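Flores na jarra: o que já dá para deixar à máquina

Passar flores da mesa para a jarra parece tarefa simples. Para um robô ainda é das mais difíceis em casa: os caules dobram, as pétalas marcam e o vidro é difícil de ler para as câmaras.

Se quiser experimentar, corte os caules à mão e use uma jarra pesada, de boca larga. Deite as flores com os pés todos para o mesmo lado.

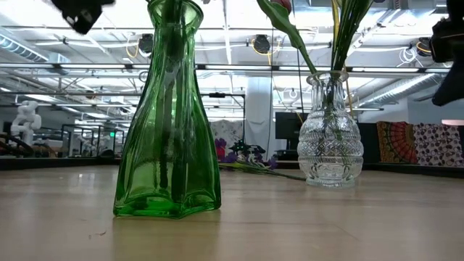 Duas jarras de vidro, uma verde e uma transparente, com flores roxas ainda por colocar.

Ponha a água antes, até 2 dedos abaixo do gargalo. As túlipas ficam para si, que o caule parte com pouca força. Mudar a água e lavar o vidro também continuam a ser trabalho de mãos.

Para um ramo por semana, não vale a compra. Voltamos ao tema em outubro, com a loiça.

Clémence Leblanc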